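Textile Care and Household Linens
Unit 4 handout: Reading a cloth before you fold it
Instructor: Gillespie Tosh

Bring this sheet to the Friday lab. Read pages 207 to 211 in the Lennox reader first. The section on hems is short but will be on the practical.

Most folding problems start before the first fold. A cloth that has been dropped in a heap has layers lying over each other, and pulling on whatever is closest usually tightens the bunch. Find a corner first. Then follow a hem from that corner as far as it runs in the open. A hem is thicker than the cloth next to it and often has a visible line of stitching, so it can be told from a fold even when both look straight.
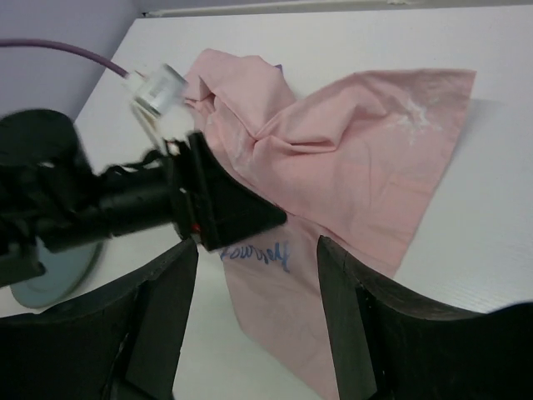
Fig. 4.1. Pink cloth, rumpled and partly folded. Note the corner at upper right, the hemmed border running down from it, and the white stain nearby.

Work from the free corner toward the bunched part. Lift, don't drag. Once two neighboring corners are in your hands, let the rest hang and shake it once.

Check for marks at this stage – a stain folded to the inside is easily missed and goes back on the shelf. Note the color of the mark, its position and whether the edge is sharp or faint. Stained pieces go in the Selldale bin, unfolded.

For the lab: fold in half hem to hem, smooth from the center out, then fold in half again. Manolis Margaritis will check corners at each table. Lab sheets are due at the end of the session.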